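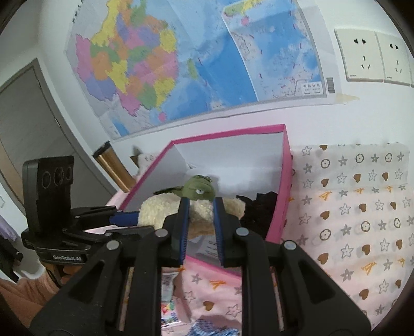
Priltdale Storage Box with Lid, large

Back in stock. Both colours, oat and slate. Last lot went in October and we had a waiting list, so if you emailed then, check your junk folder, the codes have gone out.

Flat-pack box for bedrooms, playrooms, under the stairs, wherever stuff piles up. Folds down to the thickness of a big book when you're not using it. Lid lifts right off. Handles both ends, stitched through and riveted, the old glued ones are gone for good (sorry again to everyone who had one of those).

What you get
1 box
1 lid
1 stiff base board, drops in last
2 label holders, plain, clip on either end
Card labels, blank

No tools. Open it out, push the corners till they click, board in the bottom. If the board won't lie flat you've got it upside down, the cut-out corner goes under the left handle.

Sizes
Length 600 mm
Comes in one height only for now. We've been asked for a shallow one for under beds and Ravindra Lodhi, who does our patterns, has a sample on his desk. No date yet. Please don't ring the shop about it, they don't know either.

Colours
Oat: warm, a bit speckled, hides dust. Shows felt tip.
Slate: dark grey with a blue cast. Shows fluff. Looks darker on some phones than it is in the room, so order a swatch if you're matching it to a carpet or curtains.

Swatches are free, one of each per household, second class post.

What fits
Soft toys, dressing up clothes, spare bedding, a winter coat or two, wool. Single duvet yes, double duvet only if you kneel on it. Books will fit but don't, not a full box of them. The base holds but you won't get it off the floor and the handles aren't meant for that. For books look at the Kushwaha crate, it's shorter and has a solid bottom.

Not for: logs, coal, wet swimming things, pets. Not a seat. The lid is not a step either, even for a small child. We do a padded bench called the Brernville if you want something to sit on, seperate page.

Stacking
Two high with lids on. Heavier one at the bottom. Not on a landing or near the top of stairs please.

Cleaning
Damp cloth, drop of washing up liquid, leave it open to air. Not the washing machine. Hoover the inside with the brush end. Felt tip on oat: try surgical spirit on the underside first, dab don't rub. Biro doesn't come out, we've tried everything. If it gets properly soaked take the base board out straight away and stand it on edge, it'll dry flat if you catch it early and if you don't it bows.

Damp cupboards: leave the lid off for a day every so often.

Spares
Lid, either colour
Base board
Label holders, pair
All on the Pultuvance spares page along with the handles for the old model. Lids from before the change DON'T fit this one, the lip is deeper now. If you aren't sure which you have, look inside the rim. White tape is old, black tape is new.

Delivery
Order before 2pm and it goes out same day. Comes flat in a card sleeve, plain outside. Will not go through a letterbox. Leave a note at checkout if you want it left with next door, the driver does read them, mostly.
Highlands, islands and Northern Ireland take longer, the checkout will tell you how much before you pay.

Collection from the shop is free, 9 till 5, round the back by the green door. Bring the order number. Parking is two spaces and one of them's ours.

Returns
Send it back if it isn't right, unused, in the sleeve if you still have it. A sleeve that's been torn open is fine. Swatches you can keep.

Questions we get

Does it smell? Slightly, when new, like a tent. Goes off in a day or so with the lid open.

Can I have the lid hinged? No. We did one, it pulled the back panel out of shape.

Does it fit a cube shelf unit? No, too long. Try the small Priltdale, fits most of them, measure first.

Why has the price gone up? The card and the rivets both have. Buy 2 and the second is 7 per cent off, comes off by itself in teh basket, no code needed. Mix colours if you like.

Small size, swatches and care leaflet linked below.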